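Household robot chores

Household robot chores are the small everyday jobs, such as folding towels or wiping a whiteboard clean, that people have long hoped to hand over to a machine. Progress has been real, if a good deal slower than many of us would like. The Fallstead trials, led by Ha-neul Yeon, tried 18 such chores, and wiping proved one of the harder ones, as a light touch leaves gray smudges behind and a heavy one can push the board along the table. 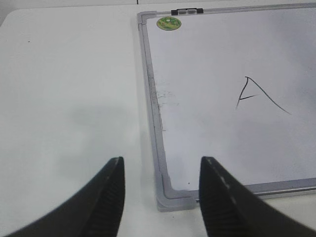 Faustino Alvarado, who wrote up the trials, still thinks most kitchens will be waiting until 2053.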